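Gripper Shootout FAQ

We've been trying out hand-held grippers at the Lestum bench since October and the questions keep piling up in the comments, so I've pulled the most common ones onto one page. I'll keep adding to it as we go (there are two more finger sets waiting in a box and I can't wait to get to them!).

Which grippers are you comparing?

Three so far. The Leko is the light one with the thin fingers, the Danzer is the heavy one with the geared jaw, and the Brondisora is our own build, put together from printed parts and whatever screws were in the drawer. All three take the same camera mount, so the footage lines up nicely when we play it side by side.

What counts as a good grasp?

We pick the item up, carry it to a second spot, set it down and let go. If it slips, tips over or has to be squeezed a second time, it goes down as a miss. Every finger and pad pairing gets 200 tries before we say anything about it. Yes, that takes a while. Put some music on.

Do the soft pads really make that much of a difference?
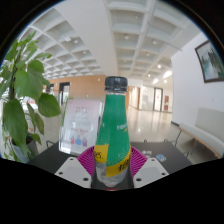
Pads have been the biggest surprise of the whole project for me. I used to think finger shape was everything, and I spent weeks fussing over angles. Then we started swapping pads between runs and the scores moved more than they ever had with a new finger. Drink bottles are where I notice it most, the clear kind with a body that tapers toward the neck, because a flat plate only wants to touch them along a thin line. The magenta ribbed pad wraps around the lower part of the bottle and fans out on both sides, so there's a lot more contact down there, and the pale plates can stay plain and flat. With that pad we got 161 clean carries out of 200 on our first full set, and I was grinning all afternoon.

Does pad color matter?

For grip, no. For the camera, a little! A bright pad is easy to pick out when you're scrubbing through clips, and our tracking script loses it less often than it did the gray one. If you print your own, go loud.

Why does each finger have extra holes?

So you can move things. Different pads want different screw positions, and I'd much rather drill one more hole in the model than print a whole new finger.

How wide is the camera view, and do I need one that wide?

We use a fisheye lens close to the fingers. You get the item, the table and a big chunk of the room in one view, with a lot of bending toward the rim. Straight lines stop being straight, so calibrate before you trust any distances. I tried a narrower lens for a week and kept losing the spot where I wanted to set things down. Back to the fisheye.

How long does a pad last?

Roughly 300 grasps before the ridges start to feel tired. Wipe them down between sessions, dust kills the grip faster than wear does.

Can I try this with a cheap controller?

Please do. Ours is 9 years old and still keeps up fine. For hand-held runs it only has to log the finger opening and a time stamp. The arm runs need something quicker, and I'll add notes on those once the Danzer is back on its mount.

Will you share the print files?

Fingers, yes, they're on the downloads page now. The pad file is still changing every Tuesday or so, check back for that one.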